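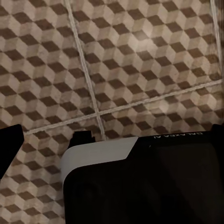 How long should you let pizza dough rest before you bake it? A full day in the fridge if you can stand the wait, and two days if you really can.

I used to be a same-afternoon dough person. Mix at lunch, bake at dinner, wonder why the crust tasted like warm paper. Then in May my neighbor Haruto Ogura brought over a ball of dough he'd had in his fridge since the night before last, and I've been hooked ever since. The smell alone! A little like beer, a little like fresh bread, and the edges puffed up with those big dark blisters I'd only ever gotten at Brakach, the tiny place by the train station that closes whenever the dough runs out.

So now I keep a batch going pretty much all the time. Mine is bread flour, water, salt, and a tiny pinch of instant yeast - way less than most recipes call for, because the long rest does the work. I stir it with a spoon until there's no dry flour left, cover it, leave it on the counter for 60 minutes, fold it over itself a few times and put it in the fridge. There's no kneading at all, and I love that part more than I can say.

The one thing I kept getting wrong was using it cold. Straight from the fridge it fights you and snaps back like a rubber band. Give it 3 hours on the counter (less if your kitchen gets hot) and it practically falls into shape by itself.

My favorite topping lately is thin sliced potato with rosemary and plenty of black pepper. I know, potato on bread! Slice it as thin as you can, soak it in salted water, dry it really well and go heavier on the olive oil than feels right. My kids still want plain cheese, and the plain cheese is great too, so everyone's happy.

Next up is a rye version. I've swapped in a little rye once already and it came out stickier but so good, sort of nutty, and I want to try it again with a bit less water. There's a ball of it in the fridge now, and I get to bake it tomorrow night.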